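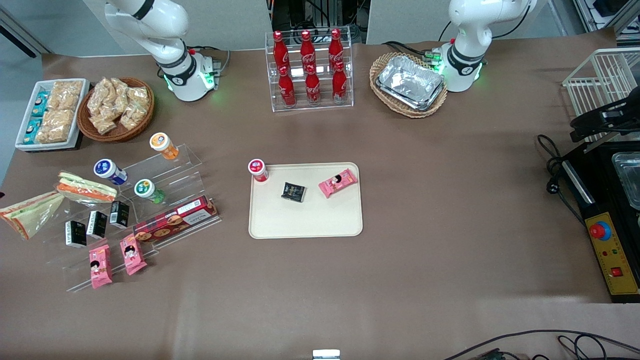

Folie 1: Rote Flaschen im Stufenregal, drei oben, drei unten

Sprechernotizen, Vortrag Mittwoch, »Was im Regal auf Augenhöhe steht«

So, guten Abend zusammen! Erst mal kurz warten, bis hinten alle sitzen (und die Tür zu ist, es zieht). Ľubica Hrnčiar für die Einladung danken, Namen vorher nochmal üben!

Einstieg: Wer von euch hat schon mal einen kleinen Laden eingeräumt? Hände zählen lassen, weiterreden. Ich hab das zwei Jahre lang gemacht, im Foltero, 400 Artikel auf einer Fläche, auf der andere Leute ihr Fahrrad abstellen. Und ich hab am Anfang alles falsch gemacht — Getränke ganz hinten, Kaugummi ganz unten, die teuren Kekse so hoch, dass ich selbst den Hocker brauchte.

Zum Bild: Die hintere Reihe steht höher als die vordere, man sieht also beide. Stufen sind für kleine Theken super, vor allem bei gleich großen Flaschen. Bei gemischten Größen wird es schnell unruhig. Da lieber nach Höhe sortieren, Etiketten nach vorn.

Dann die Geschichte mit dem Binuvent-Regal erzählen. 3.000 Euro, schön beleuchtet, und die Kundschaft ist daran vorbeigelaufen, weil es hinter der Tür stand. (Lachen abwarten, falls eins kommt.) Wir haben es zwei Meter nach links gerückt und plötzlich wurde ich ständig nach dem Sirup gefragt.

Nächste Folie erst jetzt! Grundriss zeigen, Laufweg mit dem Finger nachfahren, langsam.

Wenn Zeit bleibt: Preisschilder. Große Ziffern, dunkle Schrift, bitte keine Schreibschrift, ich kann es nicht oft genug sagen. Sonst direkt zu den Fragen, Mikro geht zuerst nach links.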